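Review: Fultance 70 tabletop refractor telescope

Published May 6, 2023 by the Equipment Desk, Brirnden Astronomical Society

The Fultance 70 is a small refracting telescope sold for use on a garden table or a low wall. It is made by Welletti and supplied in this country by Yammine. The society bought one at full price in January for its lending library, and members have used it on clear evenings since then. The comments below draw on the notes they returned with the instrument.

What is supplied

The box contains the optical tube, a short altazimuth mount with three folding feet, 2 eyepieces, a star diagonal, a red dot finder and a printed star map. The instructions run to 20 pages and are written in plain English. The section on aligning the finder is particularly clear, and it recommends that the work be done in daylight on a distant chimney or mast. A carrying bag is sold separately.

Assembly

Assembly requires no tools. The tube slides into a dovetail clamp and is held by a single large screw. Members reported that the clamp was stiff when new and that the screw could be tightened too little without this being obvious. Borrowers are asked to check it before pointing the telescope at a steep angle.

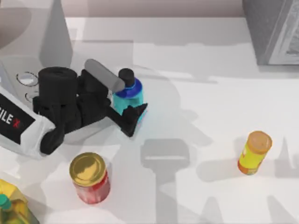
Performance on the Moon and planets

The Moon is where the instrument gives most satisfaction. With the lower-power eyepiece the whole disc fits comfortably in the field, and the craters along the terminator are crisp. Some violet fringing is visible at the bright limb, as would be expected of a lens of this type and price. The higher-power eyepiece shows more detail but has a narrow field and short eye relief, and those who observe in spectacles found it tiring.

Venus showed a clear phase in the evening sky. Jupiter's four large moons were easily seen early in the year, together with the two main belts when the air was steady.

Performance on deep-sky objects

The 70 mm aperture limits what may be seen from a town. The Pleiades and the Beehive Cluster were attractive, and the Orion Nebula appeared as a pale grey glow. Fainter galaxies should not be expected from streetlit gardens.

Mount and stability

The mount is the weakest part of the package. It moves smoothly from side to side, but the vertical motion tends to stick and then jump, which makes it hard to keep a planet in view at higher power. Vibration after focusing takes several seconds to die away. A heavy table helps considerably; a folding camping table does not.

Safety

No solar filter is included. The telescope must never be pointed at the Sun without a certified filter fitted over the front of the tube. Children should be supervised whenever it is used in daylight.

Recommendation

The Fultance 70 is recommended for beginners who wish to observe the Moon and the brighter planets and who have a solid surface on which to place it. Those with an interest in nebulae and galaxies should consider a larger reflector. The society's own instrument is listed in the lending library under catalogue number 972 and may be reserved by any member whose subscription is up to date.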